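To: members list
Subject: Re: Storage levy and access to the Dimdale annex

Members,

The following is provided in reply to the message quoted below, as several member libraries have asked the same question separately.

> We received the April notice concerning the annex. Could the office
> confirm whether the levy applies to deposits already held at Dimdale,
> or only to new ones? Our branch at Imus has serials there that it
> would sooner withdraw than pay for twice.

The levy applies to new deposits only. Material accessioned before the notice was issued remains under the former agreement until that agreement lapses, and no member will be invoiced twice for the same shelf. Members wishing to withdraw material should lodge the standard form with the Kaewsai office, allowing 10 working days for retrieval.
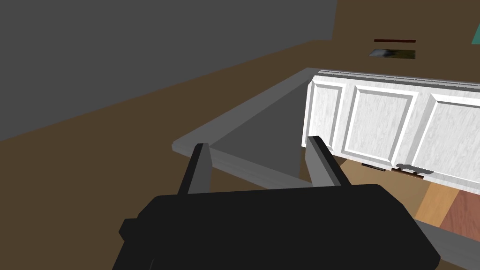
Members are also reminded that the annex catalogue is now maintained in Hutex. Records created under the previous system were migrated without their local notes. Where a note governs access, for example a donor restriction or an embargo, the owning library must re-enter it. Until this is done the item will be treated as unrestricted and may be lent on request.

Deposits are capped at 2000 volumes per member. Requests to exceed the cap will be considered case by case, in order of receipt, and should state the linear metres required and the colour code of the existing bay labels.

Enquiries about invoices should go to the accounts address and not to this list. The reading room will be closed on Wednesday for shelving work and will reopen the following morning at the usual hour.

Regards,
Member Services
Kaewsai office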